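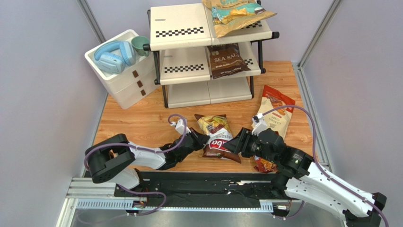
Photo: Liudmyla Koval / Kallitz

4. Setting up the shelf-restocking cell

This section covers the Kallitz two-arm cell as installed at Rillalley and Bustport. Complete section 3 (power and network) first. Allow 41 minutes for a first set-up.

4.1 Preparing the floor panel

1. Press the emergency stop and wait for the cell lamp to go out.
2. Wipe the floor panel with a dry cloth. Do not use spray cleaner near the slotted rail at the front.
3. Stand the three-tier folding shelf against the rear wall and open it fully. The checkered strips must face the arms.
4. Place the drawer unit to the left of the shelf. It may stand at an angle, but its drawers must be closed.

Note: Leave the bottom tier of the shelf empty until the reach test has passed.

4.2 Checking the cables

1. Follow the purple-grey cable on each arm from the bracket above the hand down to the base.
2. Check that each cable has enough slack at the wrist. The loop should move freely when the hand is turned by the service key.
3. Push each connector on the front rail home until it clicks. If one will not seat, stop and see section 9 – do not force it.

CAUTION: Never lift an arm by its cable or by the white bracket above the hand.

4.3 Loading the test bags

1. Put one bag on the top tier and one on the middle tier, both on the right-hand side. A bag may overhang the front edge a little.
2. Lay the remaining bags on the floor panel, printed side up. They can point in any direction.
3. Keep one bag clear of the others, midway between the two hands. This is the first pick.

Use sealed, full-sized crisp bags. Punctured bags go flat and give false grip readings.

4.4 Running the reach test

1. Close the guard and release the emergency stop.
2. Select program 222 on the panel and press Start.
3. Watch both hands close on the first bag. The fingers should touch it from the left and the right without creasing the floor side.
4. If either hand stops short, run the test again. After 2 failed runs, re-zero that arm (section 5.2).

CAUTION: Keep the guard closed while the arms are live, even if they are standing still.

Record the result on the Vakulenko service sheet. Repeat the reach test every Tuesday before the first shift.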